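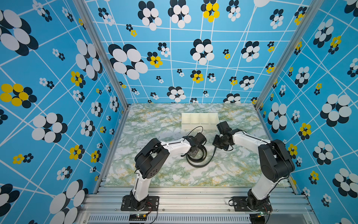
Two-arm cell, strap and four-compartment tray. Rembridge Teleoperation Laboratory.

1/ The Rembridge Teleoperation Laboratory has opened its belt-handling task to trained operators. This thread sets out how the task is taught by remote control and what we ask of those who sign up for a session.

2/ The work forms part of the Lennox program on soft and flexible goods. Lennox began in October with folded cloth. Belts and straps were added at the request of our partner, Bakton, whose returns department handles a great many of them.

3/ A belt is a demanding object for a robot. It has one stiff end and one soft end, and it seldom lies the same way twice. A written rule for every possible loop would be a very long document. We prefer to have a person perform the task through the arms and to record what the person does.

4/ Each operator sits at a control station and holds a pair of hand controllers, one for each arm. The left hand drives the left arm and the right hand drives the right arm. Operators are asked to keep to this arrangement even when crossing over would seem quicker.

5/ The target for this task is 300 accepted demonstrations. The Lennox program as a whole will close at 1000, across all objects.

6/ The sequence for one demonstration is given in the next posts. It has been reviewed by Hamish Gunn, who leads operator training.

Step one: Set the belt down in front of the tray in a loose arrangement. Do not straighten it. Loops and crossings are welcome, and the position of the buckle should vary from one demonstration to the next.

Step two: Bring both grippers in low over the belt and pause. The recording begins from this pause. An operator who starts while the arms are still swinging will be asked to repeat the demonstration. 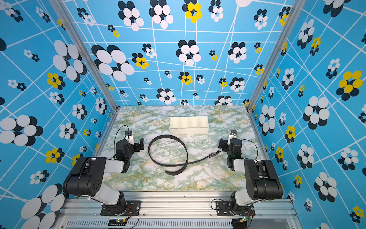
Step three: Take the buckle end first. In the arrangement above, the buckle lies by the right gripper, so the right arm leads and the left arm attends to the loop. Where the buckle lies to the left, the roles are exchanged.

Step four: Close the left gripper on the strap near the loop and lift a small amount. The purpose is to free the crossing, and a high lift only makes the strap swing. Keep the buckle low throughout.

Step five: Gather the strap toward the buckle in short, even movements. Regrasping is permitted as often as necessary. Please do not hurry a regrasp - a slow one is far more useful to the learning system than a fast one that slips.

Step six: Carry the gathered belt to the tray and lower it into a single compartment. The operator names the compartment aloud before lifting. Release the left gripper, then the right, and withdraw both arms.

7/ A word on mistakes. A dropped belt does not spoil a demonstration. If the operator recovers it without assistance, the recording is kept and marked as a recovery. These have proved valuable in training, and operators should feel no embarrassment in producing them.

8/ A demonstration is set aside if a gripper strikes the tray, if a hand enters the cell while the arms are powered, or if the operator stops to ask a question. Questions are best raised between demonstrations.

9/ The starting arrangement receives more attention from our reviewers than any other part of the work. New operators tend to lay the belt out neatly out of habit. Angus Gunn, who reviews the recordings, returns more sessions for tidy starts than for poor grasps.

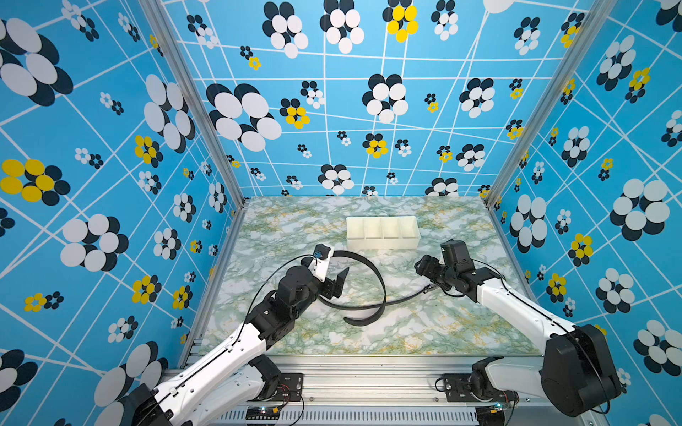 Notes for reviewers

10/ Check that the tray is empty at the start and that the whole belt can be seen. Note which arm is nearer to the buckle and whether the strap crosses itself. Record both in Jikard, our session log, before watching the remainder.

11/ Every recording is viewed by 2 reviewers working separately. Where they disagree, the recording goes to Hamish Gunn for a decision, and the reason is entered in the log.

12/ Training places for new operators are open until 18th April. No experience with robots is required. Applicants should be comfortable with careful, repeated handwork, and those who sew or repair things have often done well.

13/ Operators already trained on the cloth tasks need only attend the short belt session. Please bring your Jikard sign-in and reply to this thread with any questions on scheduling.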